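Category: Walking Gear > Insoles

Brullska Trail Insoles

I make these in two sizes and I wear them myself, every single morning (yes, even in August!). They're cork and wool, 209 grams a pair, and they trim down with kitchen scissors.

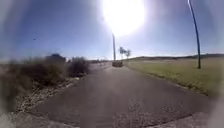
Smooth asphalt, gravel on the left.

Pavement is what wears my feet out, so I made the heel thicker than the old Ovitz pair I used to love. Give them a week before a long walk – mine took almost 30 miles to soften up.
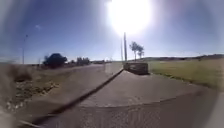 Price and shipping

$30 a pair, mailed flat. Swaps are free if you haven't trimmed them.

Contact | © Brullska 2020 | Back to top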